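Ticket 343
Product: Prirard online incident reporting
Site: Merside Police Department, records unit
Subject: Theft reports not submitting, error 400 on property page
Priority: High
Status: Resolved
Opened: 10 September 2024

Original request

Residents filing theft reports through our online form are getting stopped on the property page, where they list what was taken. They fill in the item, the value and the description, press Continue, and the page reloads with a red bar that says "Error 400. Your report could not be saved." Nothing else is shown. If they press Continue again they get the same thing.

It does not happen to everyone. Reports for stolen bicycles and license plates have been going through. Reports from the shops on the main street mostly have not, and one store manager has now come to the front desk twice to file on paper. We first had a call like this at the end of July but took it for a problem on the caller's end.

We need this fixed or we need to take the form down. People think they have filed a report when they have not, and insurance companies want the report number.

Browser: tried three different ones, same result.
Logged in as: guest (residents do not have accounts).

Reply from support

Thank you for the details. Please tell us the following:

Does the error come up if the value field is left blank?
Does it come up if no photo is attached?
Does it come up with a very short description, such as "bike"?
Is the offense type the same in each failed report?

Please use the training side of the form for this so the tests do not go into your live queue. Offense type and item category are separate lists, so change only one at a time.

Reply from site

Went through these on the training side this morning. 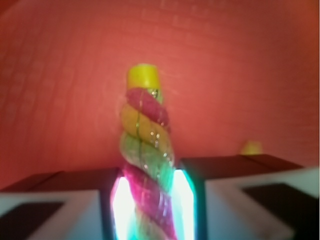
Value field makes no difference. Tried it blank, tried it with 5.00, tried it with a comma in the number. The offense type was set to shoplifting for the first round and then to theft from a building, and both failed when I wrote the item up the way a store would. My description was "twisted candy stick, sugar-coated, yellow tip, then pinkish-red, yellow-orange, pale green and magenta strands." Error 400 every time. I changed it to "candy" and it went through on the first try, with a training report number on the last page.

Photo or no photo made no difference.

So it looks like the length. But the counter under the box says 200 characters allowed, and I was well under that.

Reply from support

That helps. We were able to repeat it here with your wording. Your settings show a limit of 200 characters on the form side. On the records side, the same field is set to 40. The form lets the resident type the longer text, then the records system turns it down and sends back the 400.

The mismatch began with the July update. Before that, long descriptions were cut short without a message and the report was saved. The update stopped the cutting, so the records system now refuses the whole page.

This also explains the bicycles and plates. Those categories have their own boxes for make, color and number, and the description is usually a few words or left empty.

We can do one of two things:

Option 1. Lower the form limit to match the records side. This can be done today, but residents will have very little room.

Option 2. Raise the records side to 200. This needs a change to the field in Pan, your records database, and a restart after hours.

Reply from site

Option 2 please. Officers need the full description. If property turns up in a pawn shop or in somebody's car, "gold ring" is no use to anyone.

Can you put up a notice on the form until it is done? Also, are the failed reports stored anywhere? I would like to call those people back.

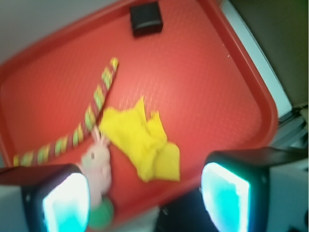

Reply from support

Notice added to the top of the property page. It reads: "Please keep item descriptions to 40 characters or less. You can give more detail in the statement section on the next page." The statement section is not affected by this problem.

On the failed reports: the form keeps a draft for each session once the contact page is finished. Drafts are held for 60 days and then deleted. We have turned on the draft list for your supervisor login. Look under Reports, then Unfinished. Each one shows the name, phone number and the page where the person stopped. Sort by page and look for "Property."

Some of these will be people who changed their minds or filed at the desk later, so please check against your paper reports before issuing a number.

Restart is set for 11 p.m. The form will be down for a few minutes. The copy used by the Marninura substation runs off the same server and will be down at the same time.

Reply from site

Restart went fine as far as we can tell. Entered the long candy description again on the training side and it saved. Then entered it with more text added, right up to the limit, and that saved too. Typing past the limit just stops the cursor.

Marninura checked theirs and it is working.

One thing left over. The printed report cuts the description off at the end of the first line. The full text is there on screen but not on paper.

Reply from support

The print layout still has a one-line box for that field. We have changed it to wrap. Please clear the saved layout on each workstation under Settings, Print, Reset Layout, then print one to check.

The notice on the property page has been removed.

Reply from site

Prints in full now. The drafts list is being worked through by the records desk and the store manager has been given a number. OK to close.

Resolution

Field length in records database raised to match form. Print layout updated. Error 400 text changed to name the field that caused it, to be included in the next release.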